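3.2 What patients do with the portal's privacy settings
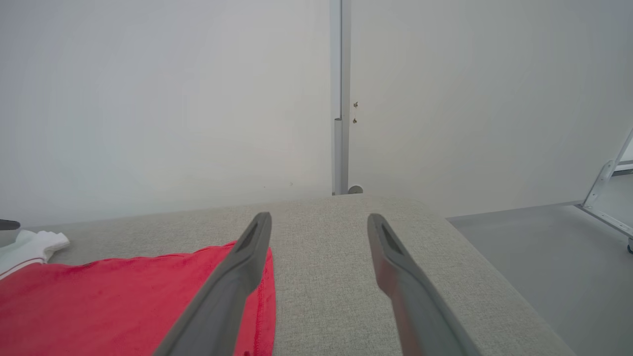 Figure 2. Gripper fingers over a fabric-covered table.

I'll confess that I went into this part of the study expecting to be bored. Privacy settings in a patient portal are about as exciting as a parking stub, and my coauthor Chepkoech Shemweta had to talk me into giving them a whole section. She was right, and I've told her so (twice!).

We pulled the settings logs for 2,433 patients at the two Betard clinics, both of which moved from Petridis to the Ammont portal in October. When an account was moved over, every sharing choice went back to the vendor's default. Patients got a letter saying so, in the fourth paragraph, after the bit about the new phone number. I read that letter three times before I found the sentence, and I was looking for it.

Of those patients, 800 opened the settings page at least once in the months we looked at. That was a lot more than I'd guessed, and I had a small bet with Chepkoech that I lost. Opening the page isn't the same as changing anything, of course, and the log can't tell us who read the text and who clicked in by mistake while hunting for their lab results. I would love to know! We only have the page load and the save button, so please read the number with that in mind.

We then sat down with 20 patients and asked them to tell us, in their own words, who could see their visit notes. Hardly anyone brought up the billing service, even though it's named on the page. Several people told us their spouse could see everything, which is only so if you've set up a proxy account, and a few of them hadn't. One woman had printed the whole notice and gone at it with a yellow marker (I wanted to hire her on the spot).

The front desk staff had their own take. They told us the questions mostly come at check-in, when there's a line, and that the tablet they hand over shows the consent form in a box so small you scroll forever. We measured the form at a little under 3,000 words. I tried reading it standing up at the counter and gave up on the part about outside researchers, which I suppose means us.

We didn't look at the children's accounts, where a parent's access changes as the child gets older. Those rules differ between the two clinics, and we'd have needed a separate approval to pull the logs. Section 3.3 goes back to the adults and takes up the reminder emails.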